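About us

Hello, and thanks for looking us up! I'm Nermina Krasniqi and I run the Sadwood robotics club with Stojan Nikolovski, who taught me to solder years ago and still checks my joints when he thinks I'm not looking. We meet on Saturday mornings in the old print room at Sadwood School, and anyone from Year 10 up can join.

This year's project is called Petek, and it's all about clearing and laying a table.

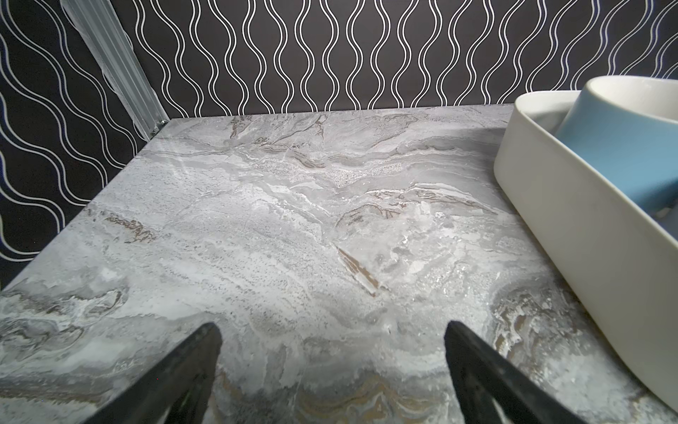

Page last changed: November

Bowls are harder than you'd think. A gripper with two fingers has to come down over a thin rim at the right angle, and our members have spent weeks arguing over what that angle is (Stojan has his own theory, ask him at your peril). We began with one arm and went up to two in the spring, and that's when it got properly fun – suddenly everybody had to talk to each other before moving anything! 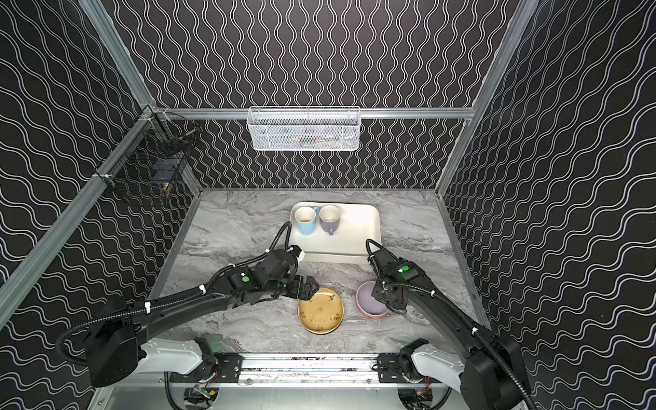
Plates came next, then mugs, and the handles have kept us busy ever since. New members start on steering the arms by hand and move on to the code once they've got a feel for it. You don't need to have programmed before. I hadn't when I started.

It costs 5 pounds a term, tea included. We're also saving for the Skedov schools' contest and still need 500 pounds for the coach and entry, so if you'd like to chip in, drop us a line at the school office.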